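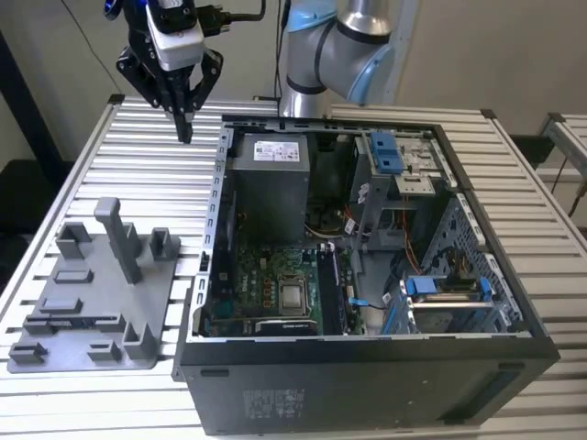
Cell with the Dell tower on its side and the fixture plate to the left.

11/16/20

Spent the morning on the planner and the afternoon undoing part of what I did in the morning. Notes while I still remember the order.

The approach into the open case is still the slow part. The planner treats the tower as a box with the lid missing, and the collision model for the inside is a point cloud with a voxel filter on top. With the voxels at 6 mm the slots between the power supply, the drive cage and the side wall close up, and the planner reports no path. With finer voxels it finds a path and takes far too long about it. I have been tuning that one number for most of November and I don't want to tune it any more.

Changed two things before lunch. First, the static geometry (table, fixture plate, outside walls of the case) no longer goes through the voxel grid. It loads as meshes from the cell file. Second, the cloud is cropped to the opening of the case before filtering, so the grid only has to cover the interior. Should have been cropped from the start. The old code cropped in the camera frame, and the wrist camera moves, so the crop box moved with it and cut off a different corner on every view. Now it crops in the table frame after the transform.

Ran the regression set in simulation. 3,861 planning queries, the same set Sihan froze before the Fullevon release. Median time came down well. The long tail did not. 300 queries still hit the timeout, and nearly all of them have a goal next to the drive cage, with the fingers pointing almost straight down and the wrist rolled so the camera faces the power supply. In that pose the camera housing comes within a few millimeters of the case rim. The planner isn't wrong to be slow there. There is very little free space to sample.

Mark Anthony's view is that we should stop asking the sampler for the last part of the move. Plan to a standoff pose above the opening, then a straight Cartesian descent with force limits. I agreed in principle two weeks ago and did nothing about it. Wrote it after lunch. The standoff is computed from the grasp pose along the tool axis, and the descent is checked against the same cropped cloud at fixed steps. If the check fails, try the next roll angle. If all of them fail, return an error with the step index and the name of the colliding link, which the old version never did. "Planning failed" with no reason attached has cost me more time than the planner itself.

What I undid: I had raised the sample limit to 4,000 per query in the morning to see if the tail would shrink. It shrank a little, and every failed query then took longer to fail. Put it back.

Perception. The segmentation is good on the motherboard and on the processor in its socket. It is poor on the perforated metal. The side wall with the grid of holes returns depth in patches, and after filtering some of those patches float a finger's width off the wall. The rim is the same. The floating bits are what the descent check trips on. Three options written on the board:

Fit planes to the case walls and throw away cloud points near them.
Load a mesh per chassis model, once the model is known.
Average more views.

Option two is the clean one and works only for models we have meshes for. Sihan wants option one as the default and two when the label reader is sure of itself. The label reader is not often sure of itself. The print on the power supply label is small, and from the current view heights there are too few pixels per character. A closer view pose costs one more move per tower. I would accept that.

The blue latches and tray tabs are easier than I expected. A plain hue threshold finds them before the network does. I don't like keeping a color rule in the pipeline, as the next chassis may use some other color, but as a prior for where to look first it is cheap. Put it behind a flag, off by default, so it doesn't quietly become load-bearing.

Cables remain unsolved. The orange and yellow wires through the middle come out as thin broken segments, and the voxel filter removes most of them. So the planner believes it can pass through. For the meshes above I trust the collision check. For wires I don't, and the force limit is what stands between us and a pulled connector. Considered inflating anything the network labels as wire by a fixed margin. Tried it on one recorded cloud. It closed off the whole center of the case. Left it.

Tooling, small items. The Flutico config loader accepts a missing frame name and fills in the world frame without a warning. That explains the offset I chased yesterday. It now raises. The viewer draws the gripper mesh in the open position whatever the joint state says; filed, not fixed. Belmonte branch rebased, one conflict, in the launch file as usual. Replay from logs starts at the right timestamp again.

Sihan reviewed the descent code and asked why the step size is a constant. No good reason. It should depend on the voxel size, so that a step can't jump over an occupied cell. Changed it and added a test.

Message from Clurnside asking for cycle times. Didn't send any. The numbers I have are simulation only and they will read them as cell numbers.

Tomorrow: plane fit on the recorded clouds, then the regression set again with the two-stage move, same seeds. Ask Mark Anthony which force threshold he had in mind for the descent. Move the crop box parameters out of the code and into the cell file.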